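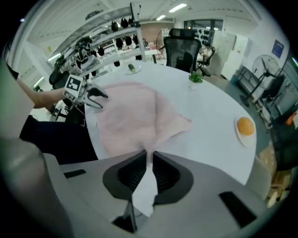

Writing House Rules for Hand-Held Grippers: A Student Project Report

Project group Tresar, Plarordale

1. How we came to this topic

When our group signed up for the robotics practice module, we all pictured ourselves programming an arm by Friday of the first week. Our supervisor had a different idea, and looking back we are very glad of it! We were asked to spend the semester writing a set of working rules for the people who collect demonstrations with hand-held grippers, and then to work by those rules ourselves and see where they pinched. The lab already had a safety sheet for the robot arms, which is thorough and a little frightening, but for the hand-held side there was only a page of notes that earlier groups had added to (some of it in pencil, one line of it crossed out twice).

Our task was cloth handling at a table, with a few everyday objects left standing on it. We called our rule set Rodar, after a long evening of worse names.

2. What we read first

We started with the general safety material for shared workspaces from our coursework, and with the lab's own sheet. Most of it assumes a machine that moves by itself, so the chapters on stopping distances and fences didn't help us much. The parts that did carry over were the plain ones: keep the walkway clear, say out loud what you are going to do, write down anything you change. We borrowed those almost word for word, with our supervisor's blessing.

3. The rules

Rodar ended up in two parts, one for people and one for recordings. We have shortened both a little for this report.

For people:
Check the fingers and pads before each session, and tighten anything that wobbles.
Keep sleeves, lanyards and loose hair away from the jaws.
When two grippers are in use, agree beforehand which one leads.
Never reach across another person's gripper to fix the cloth. Ask for a pause first.
Park the robot arm and confirm it with the person running the session before stepping up to the table.
Anybody may call a stop, and the stop holds until everyone at the table says go.

For recordings:
Markers stay clean and flat, and no hand covers them during a take.
Write down the objects on the table at the start of every batch.
A failed grasp stays in the set and gets labeled as a failed grasp.
People who are likely to walk through the background are told beforehand and may say no.
No food used as a prop goes back to the kitchen.

The one about failed grasps caused the longest discussion we had all semester. Two of us felt that a tidy set would be easier to use, and the rest felt that throwing away the clumsy takes would give a rosier picture of our work than it deserved. We kept them in, and we would argue for that again.

4. Trying the rules out 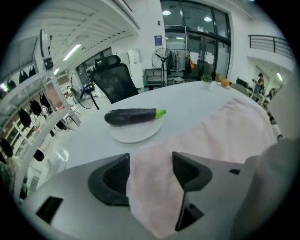 Cloth turned out to be a patient teacher. A block or a cup sits where you put it, but a cloth slides over the gripper body, bunches up between the fingers and hides the very edge you meant to pick up next. Our first draft said only "grasp the corner," and every one of us read that differently. The version we use now says to take hold of the corner, wait a moment, and then lift, and to call a pause if the cloth has covered any part of the tool that needs to stay clear.

We recorded 741 takes over the trial period, working in batches so that the object list could be filled in properly each time. Our supervisor had mentioned 2,000 as a dream figure, and we are a little sorry not to have come closer, but the paperwork took longer than any of us had guessed. We then pulled 100 takes and read their labels against the batch notes. Most of the disagreements came from the object list. A plate had been moved between takes and the note hadn't kept up, or one person had written "fruit" where another had written "orange." We added a short word list to Rodar after that, and labeling became a much calmer affair.

The people rules were easier to live with than we had feared. Calling a stop felt awkward for the first few days, and then it became as ordinary as saying excuse me. The one we forgot most often was telling passers-by, especially late in the afternoon when other groups were coming and going.

5. What we would change

Rodar says too little about tired arms. Holding a gripper over a table is harder work than it looks, and we would like a fixed break written into the next version, with a suggested length. We would also move the finger check onto a card at the table, so that it can be done without opening a laptop. The group after ours will be working with stiffer fabrics, and we have left them our batch sheets, the word list and the old page of notes, pencil and all.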